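Folding on the Mat: Summer Laundry, Back Bedroom

Posted 3rd August by Dehua Yan

These are from the laundry pages of our household site. Štefánia Urban and I share the upkeep of the Trukamum guest house, and the folding gets done in the back bedroom, on the bed, with the sleeping mat left in place. The folding table downstairs went to the Vasylenko building in June and we haven't replaced it. The bed works fine. It is a little low for Štefánia, who is taller than I am, and she puts a cushion on the floor and kneels.

The mat makes a better surface than a bedspread. A bedspread moves with the shirt and you end up smoothing two things at once. On a mat the cloth slides a little and then stays where you put it. Wipe the mat down first with a cloth that has been wrung out hard, and let it dry before any laundry goes on it. Check the bound edge too. If the binding has come loose, the ends of the weave will catch a knit and pull a thread.

Reds are done as their own batch. We had a bad experience with a red towel and a set of pillowcases a few years ago and now everything red or dark pink is washed cold, by itself, and folded by itself. 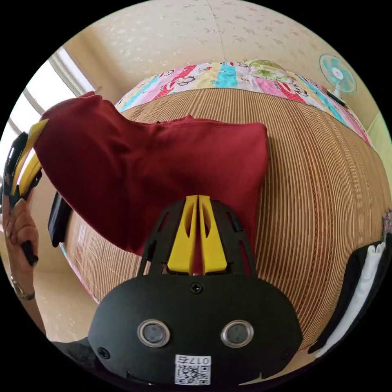

Red garment lifted at one corner, with the straight hem lying to the right over the mat.

Lifting by a corner is how most of our folding starts. Things come out of the basket twisted, and if you lay them down that way you fold the twist in. Hold the piece up, let the weight pull it straight, find the hem, and bring the hem down first. The rest follows. For T-shirts we go sides to the middle, sleeves back, then up in thirds. The stack should end up the width of the shelf, so keep one finished shirt next to you as a guide for the others.

Cotton is easy. Smooth it from the center out with the flat of your hand and the soft creases go away. Deep creases need the iron, and it is quicker to put those pieces in the ironing pile than to keep rubbing at them.

Anything soft and thick is slower. It won't hold a sharp fold, and tube shapes like sleeves, legs and high collars roll back on themselves at the opening. Put your fingers inside, open the tube all the way around, then press it flat before you turn it over. If you skip this the piece looks fine in the stack and has a lump in it when somebody takes it out.

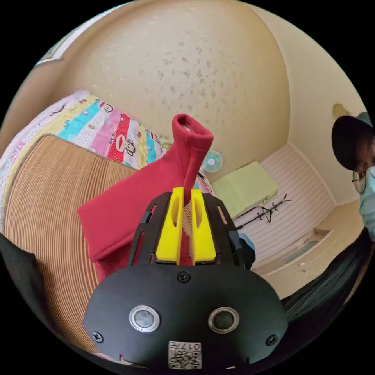
Shelf order is lights on top, darks in the middle, reds at the bottom. Štefánia wanted them the other way around and we tried it for a month. The guests kept pulling from the bottom and knocking everything over, so we went back. Heavy pieces don't go on the shelf at all. They go in the Brastasel drawers under the window, standing on edge, five to a row. A sixth will fit, but then the drawer sticks.

Labels are the plain Diteck ones, 300 to a roll, written in laundry marker on the paper and stuck to the shelf front. Don't stick them on the cloth. The glue leaves a gray patch that took me two washes to get out of a sleeve.

One change since the last page: we stopped using scented sachets in the drawers. Two guests asked us to, and the drawers smell fine if they are left open for an hour after cleaning. The sachets that were left over are in the hall closet if anyone on the staff wants them.

Sheets and pillowcases are on the next page. Towels are still to come, after Štefánia finishes sorting out the linen closet.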